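Simulierte Wohnräume für die Robotik-AG einrichten (und ihnen nicht zu viel glauben)

Schwierigkeit: mittel
Gruppe: Robotik-AG Puslow, Vorbereitung auf die Brellthorpe-Aufgabe

Die Aufgabe klingt harmlos: Der Arm soll in einem zufällig erzeugten Zimmer einen Gegenstand finden und greifen. Den Raum liefert der Szenengenerator Prernevari. Im Handbuch steht, die Räume seien »sofort trainingstauglich«. Wir haben das geprüft und sehen es anders.

1. Räume erzeugen und durchsehen

Startet den Generator mit der Vorlage »Wohnen« und lasst 2.000 Durchläufe rechnen. Danach kommt das Filterskript aus dem Ordner Wysocka darüber. Bei uns blieben 1.584 Durchläufe übrig, und auch davon würde ich nicht jeden unterschreiben. Das Skript wirft nur weg, was eine Fehlermeldung produziert. Ob auf der Ansicht etwas Brauchbares zu erkennen ist, prüft es nicht.

Also selbst hinsehen. Öffnet die Einzelbilder und achtet zuerst auf Ansichten, in denen eine Wand den größten Teil einnimmt.
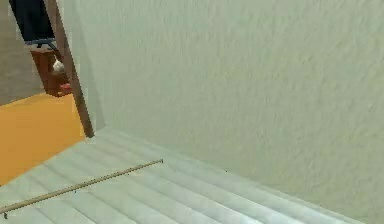 Viel Wand, geriffelte Fläche, ein dünner brauner Stab. Vom Arm ist nichts zu sehen.

Solche Ansichten sind nicht automatisch Ausschuss. Der Stab ist gut zu erkennen, für eine Übung zur Objekterkennung reicht das. Wer aber das Greifen auswerten will, kann damit nichts anfangen. Legt dafür zwei Ordner an, »sehen« und »greifen«, und sortiert von Hand.

2. Den Arm im Bild prüfen

In den Ordner »greifen« gehört nur, was den Arm und den Gegenstand zeigt. Stellt die Kamera so, dass die ganze Tischplatte hineinpasst. Schwierig bleibt die Stelle, an der beide sich berühren, besonders bei Gegenständen mit unregelmäßiger Form.
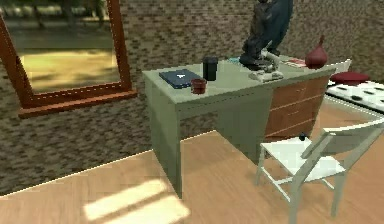 Arm am Mikroskop auf dem Schreibtisch. Greift er oder schiebt er?

Am Einzelbild lässt sich das kaum entscheiden. Tragt in solchen Fällen »unklar« in die Tabelle ein und vergleicht mit den Kontaktwerten aus dem Protokoll. Unsere erste Auswertung hatte »unklar« als Erfolg gezählt. Die Quote sah danach prächtig aus und war wertlos.

Noch ein Hinweis zur Tabelle: Bitte die Spalte »Gegenstand« einheitlich ausfüllen. Tasse und Becher sind für das Skript zwei verschiedene Dinge.

3. Kamera versetzen

Jetzt kommt der mühsame Teil. In der Datei kamera.txt stehen Position und Blickrichtung. Ändert immer nur einen Wert und rechnet danach neu, sonst weiß später keiner, was geholfen hat. Wir haben mit der Höhe angefangen, dann die Drehung, zuletzt den Abstand zur Wand.

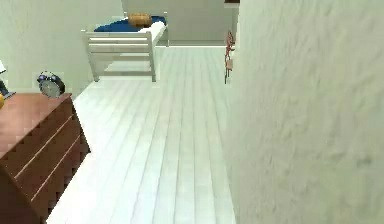
Für jede Einstellung nehmt ihr dieselben 600 Durchläufe. Andere Räume bedeuten andere Ergebnisse, und dann vergleicht ihr Zimmer statt Kameras. Den Startwert des Zufallsgenerators notiert ihr in der ersten Zeile der Tabelle.

Die automatische Kamerasuche von Prernevari haben wir ebenfalls ausprobiert. Sie braucht deutlich länger als die Handarbeit und landete bei uns auffällig oft wieder dicht vor einer Wand. Vielleicht wird das mit der nächsten Version besser, ich würde nicht darauf warten.

4. Abgeben

In den Abgabeordner kommen die Tabelle, die letzte kamera.txt und die beiden Bildordner. Die »unklar«-Zeilen bleiben drin. Abgabe ist im Mai; wer den Arm vorher am echten Tisch testen möchte, trägt sich in die Liste im Werkraum ein. Rechnet damit, dass die Werte dort schlechter ausfallen.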